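Accueil > Actualités > Communiqués

Gosselin ouvre ses portes : la robotique au pied du lit

Grenen, juin. Près de 340 visiteurs ont poussé la porte de l'atelier Gosselin pour découvrir Valix, son programme consacré à la manipulation du linge et des textiles souples. Quel plaisir de voir petits et grands s'essayer à la pince à main ! Dès 10 h, 80 collégiens ouvraient le bal.

« Un tissu se plie, glisse, change de forme à chaque prise, c'est passionnant à étudier », explique Lilian Lyimo, responsable du programme, qui a déjà réuni 4 000 enregistrements de gestes.

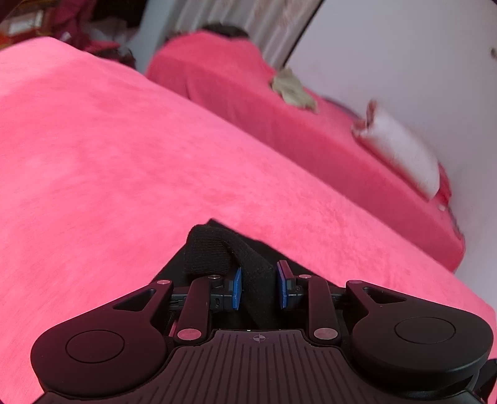 Une bande de maille noire entre les doigts à patins bleus de la pince, au-dessus d'une couverture polaire rose.

Contact presse : Amrit Doucette

Commentaires (2)
Elsie S. : Ma fille ne voulait plus lâcher la pince, merci à l'équipe !
Harpreet Poirier : Y aura-t-il une séance à Bakcombe ?

À lire aussi
- Valix : premiers essais sur les draps
- Rencontre avec Ximeng Meng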